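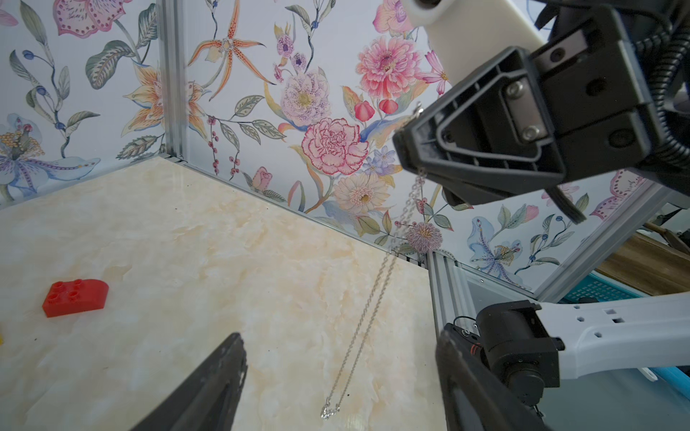 Barklow Thrift Shop Gives Jewelry and Small Toys Their Own Sorting Table

August 28, 2024

The Hordiienko thrift shop on Mill Street in Barklow has set up a separate table for the small items that arrive mixed together in donation bags and boxes. Necklaces, toy bricks, buttons, keys and similar things are now sorted there before they are priced and put out for sale. The change took effect this month.

The table has a cream-colored top with a marble-like pattern and stands against two papered walls. The paper is a large floral print with orchids, a yellow-orange lily, a pink carnation and clusters of red berries. It was put up when the shop took over the back room from a dress alterations business, and the shop decided to leave it in place.

Until this summer, small items were sorted on the same counter as books and kitchenware. Staff said chains often ended up under heavier things, and single toy pieces were put aside in cups and forgotten. A jar of mixed jewelry was sold by the front register for several years at one price, whatever was in it. That jar has been withdrawn.

How the sorting works

A bag of small items is emptied onto the table and the contents are spread out by hand. Jewelry is dealt with first. Chains are picked up by one end and lifted slowly, so that any knot shows up before it gets tighter. A necklace with a pendant is raised from the end opposite the pendant, and the pendant stays down on the table until the chain is clear.

Chains that come free are checked for a working clasp and hung on a pegboard by the door. Knotted chains go into a shallow dish with a little talcum powder and are worked loose later with two sewing pins. Anything stamped as silver or gold is set aside for the locked case at the front. The shop does not test metals, and unmarked pieces are sold as costume jewelry.

Toy bricks are grouped by size and color. The shop sells them by the scoop, with the larger rounded bricks for younger children kept in a bin apart from the small ones. A red brick with four studs on top goes into the larger bin, along with anything else of that kind. Pieces that are cracked or chewed are thrown out.

Bricks are washed in warm soapy water in a mesh bag and left on a towel overnight. Jewelry is wiped with a dry cloth only. The shop found that some glued stones came loose when they were soaked, and it stopped washing costume pieces last winter.

First results

In its first count under the new arrangement, the shop recorded 252 pieces of jewelry ready for sale. Over 30 of them were necklaces that had been sitting in a drawer marked "tangled." Earrings made up the largest share, and a good many of those were singles. Single earrings are bagged together and sold for craft use.

Prices for costume necklaces start at $3. Most are marked at $7 or less. Pieces in the locked case are priced one at a time and can be seen on request at the register. Bricks are $3 a scoop in either size.

The drawers that hold the sorted items were bought secondhand from Fleltar, an office furniture dealer that closed its Barklow warehouse in the spring. The drawers are shallow and have been lined with felt. A desk lamp and a magnifier on a stand were given by a customer.

Requests to donors

The shop has asked people who donate small items to pack them a little differently. Necklaces travel best when the clasp is closed and each one is in its own small bag or folded in a sheet of paper towel. A chain can also be threaded through a drinking straw and clasped around it. Toys and jewelry should be in separate bags where possible.

Donors are also asked to check boxes before dropping them off. The shop said it regularly finds house keys, foreign coins and children's drawings among the costume jewelry. Items that look as if they were included by mistake are kept in an envelope at the register with the date they were found. Anyone who thinks they have given away something by accident can ask to look through the envelopes. They will be asked to describe the item first.

Broken jewelry is still accepted. Loose beads, odd clasps and lengths of chain are passed to Olosis, a craft studio two doors down, which uses them in its Saturday beading classes. Watches are accepted with or without a working battery. The shop cannot take medical alert bracelets or anything engraved with a full name and address.

Hours

Donations of small items can be left at the back door on Tuesdays and Fridays from 10 a.m. to 3 p.m. Larger donations are taken at the side entrance on the usual schedule. The new jewelry pegboard and the brick bins are both open to shoppers during regular store hours.

A half-price sale on costume jewelry is planned for the second weekend in October. The locked case is not included. Shoppers looking for a particular color or size of brick can leave a note at the register, and the shop will set matching pieces aside for a week.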